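The second life of the spare room

For most of the year the spare room is where the ironing board lives. Then April comes, a cousin calls to ask about a long weekend, and the household spends an evening moving boxes into the hall.

People in Espinoza have been doing this for longer than the town has had a hotel. The old textile works brought in buyers who stayed two nights at a time, and families near the station rented them a bed and gave them breakfast. The works closed, but the habit stayed. When the regional paper Prorkurier asked readers last winter whether they kept a room for guests, 235 wrote in, and most said yes.

What they keep in it varies a good deal. Several letters described rooms furnished entirely with things that had been replaced elsewhere in the house: the old wardrobe, the lamp with the wrong shade, the mattress that was too good to throw out. One reader had not bought anything for the room in 20 years except light bulbs.

Bedding is the exception. It gets chosen, given and handed down, and it tends to pile up. A wedding quilt goes to the spare bed once the couple buys a larger one. Cushions arrive as presents and stay.

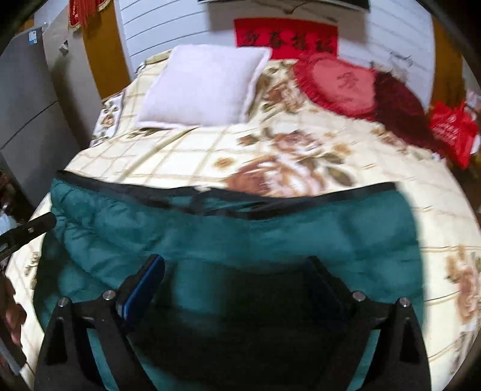 Large blooms on a cream quilt, with a heart-shaped cushion near the head of the bed.

Nakix, a small bedding shop on the main street, sells more single pillows in spring than in the rest of the year. The staff put this down to people checking the spare bed for the first time since the holidays. They suggest airing a quilt for 6 hours before a guest arrives and leaving a folded blanket where it can be found in the dark.

The harder question is whether to keep the room at all. Heating it costs money, and so does the floor space. Dostimel, a block of apartments finished in 2000 on the north side of town, was built with one guest room on each floor, shared by everyone on the landing. Residents sign up on a sheet by the elevator and bring their own linen. It is full on most holidays and quiet in between.

Not everyone likes it. A shared room has a borrowed feel, one tenant wrote, and her sister now prefers the sofa. Others said they would never go back to dusting a bed that is slept in twice a year.

The sign-up sheet for April went up on 13th January. By the end of that week the third floor had two names on it for the same night — the families settled it by lending a folding bed.

Contact the editors | Copyright, all rights reserved | Back to top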